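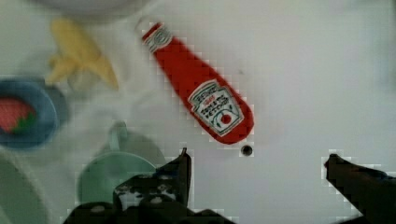 From: Kálmán Pálfi
To: Holinwood Home Preservers list
Date: January 5, 2023
Subject: Re: Ketchup that separates on the plate

Hi all,

Ottó, I'm so glad you brought this up, because I've been waiting for someone to ask about ketchup ever since the marmalade thread died down! I made four batches between the end of tomato season and the middle of December, and two of them did exactly what you describe. I'll answer in pieces, with your message quoted as I go.

Ottó Deák wrote:
> I finally made ketchup with the tomatoes I froze last summer. The
> taste is great, better than I hoped, but as soon as it sits on a plate
> a ring of thin pinkish water spreads out around it. In the jar it looks
> fine until I leave it overnight, and then there's a layer on top.
> I cooked it for what felt like forever. Did I not cook it enough?

Maybe, but my first suspect is the freezer. Freezing breaks the tomatoes up so thoroughly that they dump their water when they thaw, and if all of that goes into the pot you have to boil it off again, and boil it, and boil it. What I do now is thaw them in a colander over a big bowl overnight. The skins slip right off in your fingers (very satisfying) and you get a bowl of pale yellow juice underneath. Keep that juice! It's lovely in soup, or for cooking rice. Then only the thick part goes in the pot.

My last batch started with 11 pounds of frozen tomatoes, and draining them first took a huge bite out of the cooking time. I was done before supper, where the batch before that had me stirring in my pajamas.

The other thing is when you blend. I used to cook everything down in chunks, put it through the food mill at the end and jar it right away. Now I mill it early, to get rid of the seeds, and then at the very end I run the stick blender through it for a good three minutes, longer than seems sensible. It comes out shinier, and it holds together much better. Mind your wrists and wear an apron. It spits.

> I used a wide pot but kept the lid partly on because of the
> splattering. Heat was medium the whole time.

Lid off, I'm afraid! The steam has to go somewhere. I lay a splatter screen over mine, and before I owned one I used a mesh strainer turned upside down, which covered most of the pot. If you have an oven you don't mind heating for an afternoon, that's even better. Spread the milled tomato in a roasting pan, leave it at a low heat, and stir it whenever you walk by. It hardly splatters at all and it doesn't catch on the bottom the way it does on my stove, where the left burner has a hot spot that has ruined more jam than I care to say.

For the plate test, put a spoonful on a cold saucer and leave it alone for a few minutes. If you see a wet ring, keep going. I used to check by dragging a spoon across the bottom of the pot and watching the trail, but hot ketchup fooled me every time. The saucer is more reliable.

> Which tomatoes do you all use? Mine were a mix of whatever ripened,
> mostly Buddale and some big slicers from my neighbor.

Big slicers are mostly juice, so there's some of your water. Buddale is a nice one, I grew it two years ago from Ottó's own seed (thank you again!) and it made a good sauce, a bit on the sweet side. This past year I put in a row of Bredard for the first time and I am completely sold. They're long and dry inside, with hardly any seeds, and they all came ripe within a couple of weeks of each other. I'd plant a whole bed if I had one to spare. I saved plenty of seed, so write to me off the list if you want some and I'll put it in an envelope.

> Last question, spices. I used clove, allspice, a bay leaf and mustard
> powder. It came out kind of brown and Christmassy.

Ha, yes, I've made that one too. Clove gets stronger as it sits. I've gone down to 3 whole cloves for a full pot, tied up in a bit of cloth with the allspice and a piece of cinnamon about as long as my thumbnail, and I fish the bundle out halfway. Onion and garlic go in at the start and get milled with everything else. The color stays brighter if you add the sugar late. Brown sugar tastes good but it darkens the whole pot, so I use white.

And a little heat! I dropped one dried Fakir pepper into the spice bundle on batch three and it gave a warm feeling at the back of the throat without making it a hot sauce. My family went through that jar first. Batch four got two peppers, and that one is mine alone.

On vinegar and salt, please don't cut the vinegar down by taste if you're canning it for the shelf. Follow a tested recipe for that part, with the jar size and the time it gives. If you want to play around, do it with a small batch and keep it in the fridge or freezer. I freeze nearly all of mine these days, in half-pint tubs with some room at the top. It may look slightly watery once it thaws, but a hard stir or a quick blend brings it back.

As for the batch you already have, tip it all back into a wide pot, simmer it with the lid off until it passes the saucer test, and blend it again. Taste it as it gets close, since the salt and vinegar will come forward as it shrinks. I'd then keep it cold and use it up. Or leave it as it is and put it in meatloaf or baked beans — nobody will see a ring of water in baked beans.

Has anyone here tried it with plums mixed in? I have a bag of 29 in the freezer, halved and pitted, and I'm thinking of one part plum to three parts tomato, with ginger in place of the clove. I'd love to hear from someone who's done it before I start this weekend.

Happy cooking,
Kálmán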